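Bench notes, footwear cleaning and relacing, November
Dillport workshop, entry by L. Zawadzka

Carrying on from Iona's trial on the heathered knit uppers.

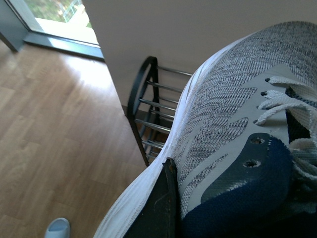 Method unchanged from her last entry except for the dilution. Halliday concentrate at 2 per cent in lukewarm water, soft brush for the knit, stiffer nylon brush for the midsole. Laces out first and done separately in the small basin. Insoles out as well, left on the rack by the window.

Knit: brush along the bands, not across. Working across raises the pile and the lighter grey goes fuzzy after two passes. Blot with a folded towel, do not wring or press hard at the toe. The speckled yarn hides a lot, so check it under the bench lamp before calling it clean.

Midsole: fine grooves hold the dirt and the brush skates over them unless it is kept nearly dry. Light scuffing does not come out with the concentrate at any strength tried. Murdo suggests melamine sponge. Tried on a spare sole from the scrap box, takes the scuff but leaves a dull patch where the surface was white and slightly glossy. Not keen. Will leave scuffs as they are unless the customer asks.

Eyelet panel: smooth overlay wipes clean with a damp cloth. The woven blue next to it needs watching for dye. Cotton bud test on the inside edge, left for a minute, faint blue on the bud. Keep the water off it as far as possible and do the knit on that side last.

Drying: 48 hours at room temperature, stuffed with plain paper, paper changed once. Humidity in the back room was 67 per cent at half past nine and had not moved much by four. Jeanie wants to try the Zirkis cabinet on low. I would hold off until we know what the midsole adhesive will stand. Ewan had a toe lift on a Trernton pair in there, although that one had been reglued before and may not tell us anything.

Laces: flat ribbed type. Soak, rinse, pull through a towel, dry flat. If they are hung they twist and then will not sit flat across the tongue. Relace from the bottom pair of eyelets upwards, even tension, ends level before tying. Check the tips for splits while they are out.

To do:
Order more of the soft brushes, two are shedding.
Repeat dye test with cold water only.
Ask Iona which towel she used, mine left lint on the darker stripes.
Label the basins. The adhesive remover went in the lace one again.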